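Hellero (robotics method)

July 14, 2018
By the Hemmin reference staff

Hellero is a method for teaching a robot arm to handle the internal parts of a desktop computer. It was developed at the Bakar laboratory as part of Fimis, a research project on automated repair and recycling of office equipment. The method combines demonstrations recorded by a human operator with a short period of practice by the robot itself, and it relies mainly on a small camera mounted near the gripper.

Background

Earlier work on automated disassembly generally depended on exact models of each product. Such systems performed well on a single type of computer but had to be programmed again when the position of a socket or cable changed. The Fimis project set out to replace these models with examples. Its first collection, completed in December, held 3455 demonstrations, divided among processors, memory modules and power connectors.

Method

An operator guides the arm through a task while the wrist camera and the joint positions are recorded together. A network is then trained to predict the next short movement from the most recent views. Because the camera travels with the fingers, the part being held stays in nearly the same place in each view, and the network can learn how the surroundings should look as the part nears its destination.

Processors are treated as the most difficult case. The part is thin, it must be held by its edges, and it must be lowered flat and in the correct direction. Hellero divides the task into approach, grasp, transfer and placement, with a separate network for each stage. A force limit applies during placement, and the arm withdraws if the limit is reached.
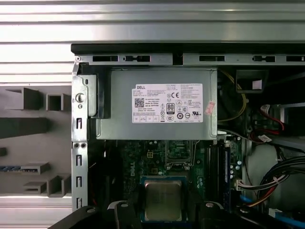
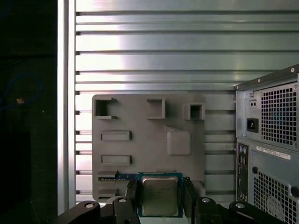
Wrist camera views from work with computer processors. First, the interior of a Dell desktop computer; second, a processor held between the gripper fingers.

Results

In the main trial, the robot attempted 1000 processor placements. Accuracy was highest when the socket was in full view at the start of the approach. Loose cables near the board were the leading cause of stopped attempts, followed by reflections from bare metal. Adding 50 demonstrations recorded under changed lighting reduced the second problem but had little effect on the first.

A smaller trial used 41 computers that did not appear in the training collection. Performance fell on cases with narrow openings, where the fingers could not reach the board at the required angle.

Limitations

The method does not inspect contacts for damage and cannot confirm that a computer will start after a part is replaced. It also requires that the side panel be removed beforehand. Later work within Fimis has examined the handling of loose cables, which remains outside the scope of Hellero.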